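서랍 속 잡동사니를 분류하는 기준: 포티스 촐라키스 인터뷰

정리 작업의 대상은 대개 옷이나 책처럼 부피가 큰 물건이다. 포티스 촐라키스(Fotis Tsolakis)가 다루는 대상은 그보다 작다. 펜, 집게, 어댑터, 스티커, 반쯤 쓴 용기처럼 책상 서랍 안쪽에 쌓이는 소형 물품이다. 그는 스컨브리지(Skunbridge)에 있는 정리 설계 사무소 조르넨(Zornen)에서 소형 물품 분류를 맡고 있다. 인터뷰는 5월 오전, 사무소 안쪽 작업실에서 진행했다. 동료인 지아드 아부 자우데(Ziad Abou Jaoude)가 후반부에 합류해 라벨 표기와 보관함 규격에 관한 질문에 답했다.

서랍을 비우는 단계

촐라키스의 작업은 서랍을 통째로 꺼내는 데서 시작한다. 서랍에 넣은 채로 물건을 고르는 방식은 쓰지 않는다.

"서랍 안에서는 물건이 겹쳐 있습니다. 위에 있는 것만 보고 판단하게 되고, 바닥에 깔린 것은 다음번에도 그대로 남습니다. 전부 꺼내서 한 겹으로 펼치는 것이 첫 단계입니다. 겹친 상태에서는 분류를 시작하지 않습니다."

펼치는 면적은 서랍 바닥 면적의 네 배를 기본으로 잡는다. 작업실 테이블의 긴 변은 1770밀리미터이며, 일반 사무용 책상의 서랍 두 칸을 한꺼번에 펼칠 수 있는 크기라고 한다. 가정에서는 식탁을 쓰면 되고, 식탁이 좁으면 서랍을 한 칸씩 처리하라고 권한다.

한 칸에 배정하는 시간은 20분이다. 시간이 지나면 분류가 끝나지 않았더라도 손을 멈추고, 남은 물건을 얕은 상자 하나에 담아 '보류'로 적는다.

"20분을 넘기면 판단 속도가 떨어집니다. 같은 펜을 세 번 들었다 놓는 일이 생깁니다. 보류 상자는 다음 작업의 첫 순서로 넘깁니다."

바닥 천의 색과 두께

테이블에는 진분홍색 천이 깔려 있다. 색이 강해서 눈에 먼저 들어온다. 촐라키스는 처음에 흰 천을 썼고, 이후 회색을 거쳐 지금의 색으로 바꾸었다고 설명했다.

"사무용 소품은 검정, 흰색, 투명, 은색이 많습니다. 흰 천에서는 흰 스티커와 투명한 물건이 잘 안 보입니다. 회색에서는 금속 부품이 묻힙니다. 분홍 계열은 문구에 드물지 않지만 이 정도로 진한 색은 적습니다. 겹치는 색이 적은 바탕을 고르면 됩니다. 진한 초록도 시험해 보았고 결과는 비슷했습니다."

천을 까는 두 번째 목적은 물건이 구르는 것을 줄이는 데 있다. 원통형 펜은 매끈한 상판에서 쉽게 굴러간다. 천이 있으면 마찰이 생겨 놓은 자리에 머문다. 다만 천이 지나치게 두꺼우면 작은 나사나 심이 눌려 들어가 찾기 어려우므로, 손가락으로 눌렀을 때 상판의 단단함이 느껴지는 두께가 적당하다고 했다.

주름에 대해서는 엄격하지 않았다. 손바닥으로 한 번 쓸어 펴는 정도로 충분하며, 다림질은 하지 않는다. 세탁은 잉크가 묻었을 때만 한다. 젤 잉크는 섬유에 스며들면 빼기 어려워 그 부분을 테이블 끝 쪽으로 돌려 놓고 계속 쓰기도 한다.

여덟 가지 분류

분류 항목은 8개다. 필기구, 고정구(클립과 집게), 전원 부품, 케이블, 액체와 접착제, 종이류와 스티커, 장식품, 그리고 확인 대상이다. 항목 수는 여러 번 조정되었다. 초기에는 전원 부품과 케이블을 한 항목으로 묶었는데, 케이블이 부피를 차지해 어댑터가 그 밑에 깔리는 문제가 반복되었다.

"항목을 늘리면 정확해지지만 느려집니다. 줄이면 빨라지지만 한 칸 안이 다시 잡동사니가 됩니다. 제 작업에서는 여덟 개가 한계였습니다. 아이 물건이 섞인 집이라면 장식품을 둘로 나누고 다른 항목 하나를 합치는 편이 낫습니다."

분류 순서도 정해져 있다. 형태가 분명한 것부터 집는다. 펜이 먼저이고, 집게가 그다음이며, 용도를 알 수 없는 부품은 마지막이다. 쉬운 것부터 빠지면 테이블에 빈 면적이 생기고, 남은 물건 사이의 간격이 넓어져 확인이 수월해진다.

투명 펜의 경우

필기구 가운데 촐라키스가 따로 시간을 들여 설명한 것은 배럴이 투명한 펜이었다. 심이 들여다보이므로 뚜껑을 열지 않고도 1차 판단이 가능하다. 검은 고무 그립이 달린 종류는 그립 아래쪽 심이 가려져 그 윗부분만으로 잔량을 읽어야 한다.

"심에 잉크가 들어 있어 보여도 나온다는 뜻은 아닙니다. 젤 잉크는 끝이 마르면 잔량과 상관없이 끊깁니다. 그래서 눈으로 한 번, 종이에 한 번, 두 번 확인합니다. 종이에는 짧은 선 대신 8자를 그립니다. 방향이 계속 바뀌어야 볼의 회전 상태를 알 수 있습니다."

8자를 두 번 그려 끊김이 없으면 보관하고, 끊기면 심만 교체할 수 있는 제품인지 확인한다. 교체 심을 구할 수 없으면 폐기한다. 같은 굵기의 펜이 여러 자루 남았을 때는 서랍에 2자루만 두고 나머지는 별도 보관함으로 옮긴다.

스티커는 필기구보다 까다로운 항목에 속한다. 얇고 가벼워서 다른 물건의 밑면에 붙어 옮겨지는 일이 잦다. 뒷면의 접착 상태를 먼저 보고, 접착력이 남아 있으면 이형지 조각에 올려 종이류 칸에 넣는다. 접착면에 먼지가 앉은 것은 버린다. 투명 테두리가 있는 스티커는 테두리 끝을 손톱으로 살짝 들어 보면 접착층이 들떴는지 알 수 있다고 했다.

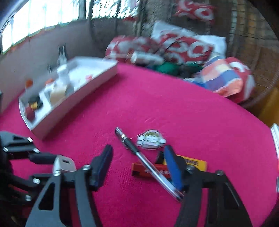
진분홍색 천을 깐 테이블과 투명 배럴 펜.
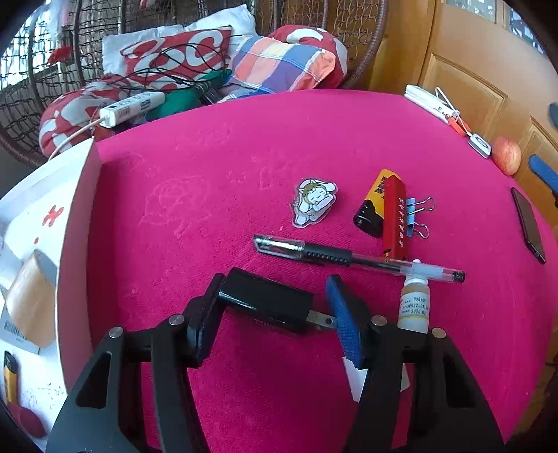

섞여 있는 물건의 처리

펜은 혼자 남는 경우가 드물다. 두 번째 사진처럼 검은 전원 어댑터, 흰 노즐이 달린 작은 플라스틱 병, 하늘색 바인더 클립, 아크릴 참이 가까이 모여 있으면 적어도 다섯 항목이 한곳에 걸친다. 촐라키스는 이런 무리를 '군집'이라고 부르며, 바깥쪽에 있는 물건부터 하나씩 떼어 낸다.

"가운데를 먼저 집으면 주변 것이 같이 움직입니다. 펜이 병 위에 걸쳐 있다면 펜부터 듭니다. 위에 놓인 것을 먼저, 그다음에 바깥 것을 집는 순서입니다. 군집 하나를 다 풀기 전에는 다른 군집으로 넘어가지 않습니다."

어댑터는 플러그 쪽 금속 단자를 기준으로 방향을 맞춘다. 단자가 다른 물건에 닿으면 긁힘이 생기고, 특히 투명한 플라스틱과 아크릴은 흠집이 눈에 잘 띈다. 보관할 때는 단자가 칸의 벽을 향하게 놓는다. 출력 전압과 전류 표기를 읽고, 짝이 되는 기기를 찾지 못하면 확인 대상 칸으로 보낸다.

짝을 찾지 못한 어댑터를 곧바로 버리지는 않는다. 보류 기간은 두 달이다. 기기 이름과 출력값을 종이테이프에 적어 본체에 붙이고, 기간이 지나도록 찾는 사람이 없으면 소형 전자제품 수거함으로 보낸다. 출력값이 같더라도 단자의 지름과 극성이 다를 수 있어, 끼워 보는 방식으로 짝을 확인하는 것은 금한다고 했다.

용기는 날짜를 먼저 본다. 두 번째 사진의 병에는 흰 라벨에 220309라는 숫자가 있고, 그 주변에 2022.03과 2024.0으로 시작하는 것으로 보이는 날짜 표기가 있다. 촐라키스에게 이런 표기를 읽는 일반적인 방법을 물었다.

"여섯 자리 숫자만 있으면 날짜라고 단정하지 않습니다. 제조 번호일 수도 있습니다. '제조', '까지' 같은 말이 붙어 있는지 찾고, 연월이 두 개면 앞뒤 관계를 봅니다. 글자가 지워져 읽을 수 없으면 내용물을 쓰지 않는 쪽으로 판단합니다. 냄새를 맡거나 짜 보는 방법은 권하지 않습니다."

액체가 든 용기는 어떤 종류든 세워서 보관한다. 노즐이 가는 용기는 눕혀 두면 끝에 내용물이 굳기 쉽다. 높이가 서랍보다 높으면 서랍 보관 대상에서 제외하고 선반으로 옮긴다.

바인더 클립은 손잡이를 접어 넣는다. 손잡이가 펴진 상태에서는 차지하는 길이가 늘고 옆의 물건에 걸린다. 클립에 다른 물건을 물려 두는 습관에 대해서는 부정적이었다. 얇은 종이 상자나 카드가 오래 물려 있으면 눌린 자국이 남는다는 이유다.

캐릭터 참과 장식품

장식품은 효용만으로 판단하기 어려운 항목이다. 아크릴 참은 고리가 빠진 채 서랍에 들어 있는 일이 많다. 촐라키스는 장식품의 폐기 여부에 관여하지 않으며, 보관 방식만 제안한다.

"의뢰인이 두겠다고 하면 둡니다. 저는 긁히지 않게 두는 방법만 설명합니다. 인쇄면이 아래로 가지 않게 하고, 하나씩 작은 봉투에 넣습니다. 한 봉투에 여러 개를 넣으면 서로 긁습니다. 고리가 없으면 고리를 주문할지 그대로 둘지를 그 자리에서 정하도록 요청합니다."

여분의 고리는 봉투 겉에 붙이지 않고 고정구 칸에 따로 모은다. 봉투째 꺼내다가 떨어뜨리는 사례가 있었기 때문이다. 인쇄가 벗겨지기 시작한 참은 알코올로 닦지 않고 마른 천으로만 닦는다.

라벨과 보관함 규격

이 부분은 아부 자우데가 답했다. 그는 조르넨에서 보관함 치수와 라벨 양식을 담당한다. 사무소가 쓰는 칸막이는 클렐라모(Clellamo)라는 이름의 자체 규격으로, 칸 하나의 폭을 기준 단위로 삼고 필요에 따라 두 단위를 이어 쓴다.

"펜 칸은 길이가 우선이고 어댑터 칸은 깊이가 우선입니다. 두 가지를 같은 칸으로 해결하려고 하면 어댑터가 위로 튀어나와 서랍이 걸립니다. 서랍 안쪽 높이를 먼저 재고, 가장 두꺼운 어댑터를 넣어 본 다음에 칸을 주문합니다."

라벨은 칸의 앞면이 아닌 바닥에 붙인다. 서랍은 위에서 내려다보는 가구여서 앞면 라벨은 읽히지 않는다. 칸이 가득 차면 바닥 라벨이 가려지지만, 아부 자우데는 이를 결함으로 보지 않는다. 라벨이 완전히 가려졌다면 그 칸의 수량을 줄일 시점이라는 기준으로 쓴다.

글자 크기는 팔을 뻗은 거리에서 읽을 수 있는 정도로 맞춘다. 색 구분은 보조 수단으로만 쓰고, 색만으로 항목을 표시하지 않는다. 가족이나 동료 가운데 색을 구별하기 어려운 사람이 있을 수 있어서다. 라벨 문구는 명사 한 단어로 제한한다. '기타'라는 라벨은 만들지 않는다.

히자지 건물의 공용 서랍

두 사람이 최근에 마친 작업은 히자지(Hijazi) 건물에 입주한 사무실들의 공용 비품 서랍이었다. 개인 서랍과 달리 공용 서랍은 물건의 주인을 특정하기 어렵다. 의뢰 당시에는 한 서랍에 멀티탭 부품과 펜, 개봉한 접착제가 함께 들어 있었다고 한다.

촐라키스는 공용 서랍에 한해 확인 대상 칸을 가장 앞에 둔다. 누구든 서랍을 열 때 먼저 보게 되므로 주인이 찾아갈 확률이 높다. 개인 서랍에서는 반대로 가장 안쪽에 둔다.

"공용 서랍에서 가장 빨리 무너지는 칸은 고정구입니다. 회의가 끝나면 클립이 한 움큼씩 돌아오는데 크기가 섞여 있습니다. 크기별로 나누는 것은 포기했습니다. 큰 것과 작은 것, 두 칸으로만 두었고 지금까지는 유지되고 있습니다."

아부 자우데는 접착제 칸에 얕은 받침을 추가한 점을 덧붙였다. 받침은 분리해서 씻을 수 있고, 내용물이 새더라도 서랍 바닥에 닿지 않는다. 비슷한 받침을 가정용 서랍에도 적용할 수 있는지 묻자 그는 칸의 유효 높이가 받침 두께만큼 줄어드는 점을 먼저 계산하라고 답했다.

작업 후 점검

정리가 끝난 서랍은 한 달 뒤에 다시 연다. 점검 항목은 세 가지 이하로 유지한다. 라벨과 다른 물건이 들어간 칸이 있는지, 바닥 라벨이 가려진 칸이 있는지를 보고, 액체 용기가 있으면 누액을 확인한다. 점검 때는 서랍을 비우지 않는다. 문제가 있는 칸만 들어내 천 위에 쏟고, 같은 순서로 다시 나눈다.

촐라키스에게 자신의 서랍 상태를 물었다. 그는 책상 아래 칸을 열어 보였다. 확인 대상 칸에 어댑터가 하나 있었고, 종이테이프에는 출력값만 적혀 있고 기기 이름은 비어 있었다. 그는 보류 기간이 다음 달에 끝난다고 말했다.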